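Can a machine sort mixed electrical parts in a small shop yet?

Forum: Small Workshop Talk > Automation and Tools
Thread started May 25, 2024

dinrail_dreamer wrote:

Hello all. We build control panels in a small shop. After every job there is a heap of leftover and returned parts, and somebody must put them back into the right trays. It takes us 40 minutes on a normal evening and it is the chore all of us try to avoid.

My boss saw a demo of the Varetport arm and now asks me if such a machine can take over this sorting. I would like to hear from people who have tried. I am not against it, I only want to know before we spend money.

pliers_and_tea wrote:

We tried a Jela arm last October for almost the same thing. With identical parts, lined up, it was very good. With a mixed heap it was slow and it gave up often. A breaker it could pick without problem. Anything round rolled away from the fingers, and then it tried again in the place where the part had been before.

We sent it back. My opinion is no, not yet.

oldbench wrote:

I disagree with the post before. You judge all machines by one you had for a few weeks. Ours is a Steiner with a two-finger gripper, and it sorts returned buttons and lamps every night. It drops something now and then – so do I. In the morning I pick up 2 or three pieces from the floor and the rest is in the trays.

Slow is not important when the shop is closed.

pliers_and_tea wrote:

Fair point about the night. But tell us also how long it took to set up. Ours needed new teaching each time we bought a different brand of button, and those hours are never in the brochure.

oldbench wrote:

It was 12 evenings for the first set of parts. After this, one evening for each new kind. I do not call this little, but it was winter and I enjoyed it.

lint_collector wrote:

I come from the household side. I follow this question for laundry and dishes, and for me the answer is still no. A sock has no fixed shape. A breaker has the same shape every day, so I think your shop will have its machine long before I have mine.

dinrail_dreamer wrote:

Thank you for this. But our parts are maybe not so regular as you imagine. A contact block can lie on its side or on its back, and a curved bracket likes to hook into the next part. Also we have metal boxes with a mesh surface, and I am told cameras do not like them. Does somebody know if that is true?

oldbench wrote:

Partly true. Shiny things and small holes confuse the depth reading. Put the lamp to the side and not straight above, it helps more than any software. Glare inside a glossy tray makes the same trouble.

tray_by_tray wrote:

For me the question is what kind of mess you give it. I work on parts sorting with a gripper, and these two views are typical of the work, one with a green tray and one with a blue. The trays are still empty and the parts lie on the open table. 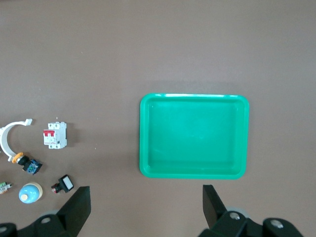
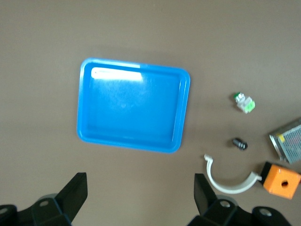 In both pictures there is one of those white curved pieces, and it is the kind of part I would worry about. In the first its lower end touches the collar of the switch lying next to it, in the second one end is against the orange box. If the fingers close in the wrong place, the neighbor may come along. The two-pole breaker in the first picture worries me much less.

Re: what it costs

dinrail_dreamer wrote:

That is very near to our table. Now the money. The Dorkik people offered us a rental for 590 a month, gripper included, teaching not included. Is this normal?

pliers_and_tea wrote:

For a trial I would pay it, for a whole year I would not. Ask them to sort your own box of parts while you watch, and do not let them choose the parts.

oldbench wrote:

On this one we agree. And bring the curved brackets – if it can manage these, the buttons will be no problem.

lint_collector wrote:

I would still like to see it try one sock.

dinrail_dreamer wrote:

I will ask for the trial and report here. The box is already packed, brackets on top.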